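About Hartley

Hartley supplies and restores natural stone and solid wood surfaces for kitchens, pantries and small commercial food areas. The company works in three lines: new countertops cut to template, on-site repair of existing tops, and maintenance contracts for landlords and property managers. All templating, cutting and finishing is done by our own employees.

The company was started by Maureen Cheetham as a repair service. At that time most of the work was chip filling and seam regluing for other fabricators. Cutting was added when the unit next door became available, and the two units are now joined by a covered loading bay. The repair service still operates as a separate department with its own schedule, and a repair customer is not asked to wait behind a new installation.

Shop and equipment

The shop has one bridge saw, one edge polisher, two hand-finishing benches and a slab rack. Water from the saw and the polisher is settled, filtered and returned to the machines. Settled sludge is pressed into cake and collected by a licensed hauler. Dry cutting of stone is not permitted in the shop or at a customer's address. Small adjustments on site are made wet or with a shrouded tool connected to an extractor.

Slabs are inspected on arrival for fissures, resin patches and uneven thickness. Any slab that varies by more than our tolerance goes back to the supplier. The customer is shown the actual slab before it is cut, either in person or by photograph, and signs off on the position of the sink and the seams.

Finishes

Three finishes are kept as standard: polished, honed and brushed. Polished tops show marks least but show acid etching most. Honed tops hide etching and need sealing more often. Brushed finishes are offered only on granite and a small number of dense quartzites. Gray marble patterns remain the most frequently requested, in both natural and engineered material, and we advise customers on the difference in care before an order is placed.

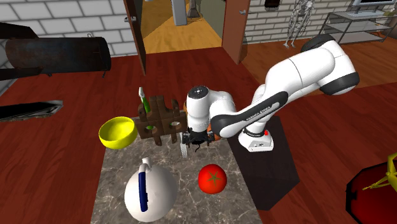

Gray marble-patterned countertop with a dark brown wooden utensil block.

Wood tops are made from full-length staves of maple, beech or walnut. They are oiled in the shop with four coats and should be oiled again by the owner after the first month. We do not install wood within the splash area of a sink unless the customer has received our written note on the subject – the note is one page and covers swelling, black staining and end-grain sealing.

How an order proceeds

An order begins with a sketch and approximate dimensions. A written estimate follows. If the estimate is accepted, a templater visits once the base cabinets are fixed and level. Templates are taken digitally and checked against two hand measurements on each run. The drawing is returned to the customer for approval, and cutting starts only after the approval is received.

Installation of an average kitchen takes one working day. Appliances should be disconnected beforehand by a qualified person. Hartley does not carry out plumbing, gas or electrical work, and our price does not include it. Plumbing can be reconnected the day after installation, when the sink adhesive has cured.

Orders and records are kept in Stalent, our job tracking system. Each job has a number, which is also written in pencil on the underside of the top. A customer who calls about a repair years later can read out this number and the slab, sealer and adhesive batch can be found. The system currently holds 1,562 completed jobs. Older jobs are on paper and are looked up by address.

People

Maureen Cheetham remains the owner and approves all estimates for commercial work. Callum Wainwright runs the shop floor and is responsible for machine maintenance and slab inspection. Aatos Kokkonen is the senior templater. Tracey Lambert manages scheduling, invoices and the maintenance contracts, and is the first contact for most customers. Vitalii Melnychuk leads the repair department and trains new finishers.

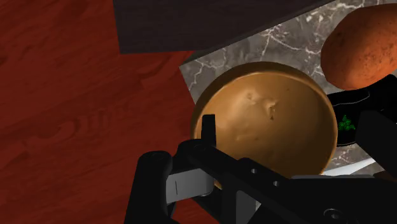 New finishers spend their first six months on repairs before they work on an edge that will be delivered to a customer. Training pieces are cut from offcuts and kept for comparison. Respirator fit testing is repeated every year, in November, for everyone who enters the cutting area, including office employees.

Maintenance contracts

A maintenance contract covers one annual visit per kitchen, with cleaning, resealing where required and the filling of chips up to 39 mm in length. Longer chips and all cracks are quoted separately. The contract price does not depend on who supplied the top. We currently maintain 400 kitchens under contract, most of them in rental buildings.

Warranty

New stone tops carry a five-year warranty against faults in seams, edges and factory-applied sealer. Wood tops carry a two-year warranty against joint failure. Heat damage, acid etching and movement of the cabinets below are excluded. The warranty passes to a new owner of the property if we are told of the sale in writing.

Visiting

The slab rack can be viewed by appointment between 8 a.m. and 3:30 p.m. Closed shoes are required. Sample pieces may be borrowed for two weeks against a deposit, and requests for samples should be sent to Tracey Lambert with the job number or, for new customers, the delivery address.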